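Notebook — drawer work, bench 2
December 20, 2024

Last entry before the break, so I'm putting down everything while it's still in my head. Messy notes from the session are on the clipboard by the door, this is the readable version.

The question all week has been the one we wrote on the whiteboard in August: can it tidy a desk yet? We've had pick-and-place on the bench looking decent for a while. Cups, markers, the foam blocks. But a desk is mostly drawers, and a drawer is where our nice smooth policies go to fall apart. So Lamus (the chores project, for anybody reading this who joined late) is now officially a drawer project until further notice, and I couldn't be happier about it.

Where the data stands: 2,303 demonstrations recorded in total with the hand-held gripper, 1,531 kept after filtering. The ones we threw out were mostly tracking dropouts, plus a batch from the early days where I was pulling so fast that the whole organizer came along for the ride. I'd like to keep a few of those as negative examples. Pulled them into their own folder, not deleted.

Changes since the last entry:

Switched from the opaque drawers to the see-through organizer. The opaque ones were going so well that I'd started to distrust the numbers. The policy was clearly keying on the dark slot that appears over the drawer front as it opens. Take that cue away and you find out what it has learned about handles, and the answer is a bit, more than I feared.

Reprinted the fingers with a squarer bevel at the tip. The old rounded tips slid off small pulls. Tolerances still rough, I need to sand the inner faces next time or change the layer height.

Moved to the white tabletop. I went back and forth on this one. White is kind to the tracker most of the time but it does funny things with tinted plastic, you get the table color coming right through the drawer bottom and the edges go soft. Good. Kitchens and workshops are full of that.

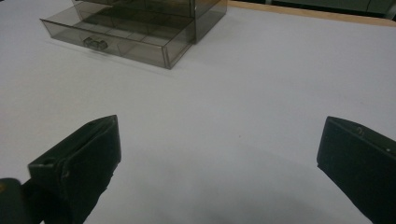 Smoky organizer, one drawer out, fingers open and well short of the drawer front.

From a pose like that one there are two ways to close the drawer and I've been arguing with myself over which to teach. Pinch the pull and push, or keep the fingers apart and nudge the front face with one of them. A person does the second without thinking (hip, elbow, back of the hand, whatever is free). The pinch is tidier in the data and gives the policy a clear moment of contact to latch onto. The nudge is faster and forgives a bad approach, but with the organizer sitting at an angle to the gripper the drawer wants to rack in its slot and jam halfway.

Ran 30 closes on the bench arm with the current checkpoint, pinch version. Majority went in all the way. The failures were nearly all the same failure, which is the best kind to have: the fingers come down in front of the pull instead of over it, close on air, and then the arm pushes forward with total confidence as if it were holding something. Funny thing is the drawer still shuts a fair part of the time when it does this! It gets the chore done by accident. I logged those as failures anyway but put a star next to them, and I want to talk about whether the star should count. If I came home to a closed drawer I wouldn't ask how.

Opening is much worse. You can't open by accident. It needs the pull, and the pull is short and low-contrast against tinted plastic of its own color. Reflections off the tray walls seem to drag the approach sideways. I tried dimming the overhead lights and it got better, then tried it with the lights back up and a sheet of paper over the organizer and it got better again, so I'm fairly sure it's reflections and not brightness. Worth a proper test with the polarizing film if the Zacharopoulos order shows up in the new year.

Side note on depth. The depth estimate on the drawer is useless, it reads the table through the plastic. I've turned it off for this task and nothing got worse. May turn it off everywhere and see who notices.

Somebody asked me over lunch whether any of this matters when the Fuva demo folds towels already. I've watched that clip a lot and I love it. But a towel is generous. You can be off by the width of a thumb and you still have a towel in your hand. A little plastic drawer wants you to be right about where the pull is, and then right about the direction, and to ease off before the stop. I think that's closer to what the shop floor needs too — the Sorkholm people want parts bins opened and restocked, and a parts bin is this same organizer with grease on it.

So, my honest scorecard on the chores question, as of tonight:

Closing a light drawer on a clean table: yes, mostly. I'd let it do mine.
Opening the same drawer: sometimes, with the lighting in our favor.
Opening it, taking out one particular thing, closing it: no. Not close. But I can see the steps from here, and back in August I couldn't.
A drawer that sticks: ha.

To do after the break:

Collect nudge closes, slow ones, from both sides. Vary the angle of the organizer more than we think we need to.
Tape the base down for one half of the session and leave it free for the other. Write down which half is which this time.
Sand fingers. Check the screws in the fingers, they work loose after a long session.
Partly open starts. Nearly everything we have begins fully shut or well out, and it gets lost in the middle.
Put stuff in the drawers. Paper clips first, they shift around and change the look of the tray with every pull.
Ask about borrowing the metal cabinet from the Sorkholm side for a heavier slide.

Checkpoint is saved under the drawer folder with today's notes beside it. Charger for the hand-held unit is on the shelf over bench 2, please leave it there. If anyone is in over the break and wants to record, go for the partly open starts and go slower than feels natural.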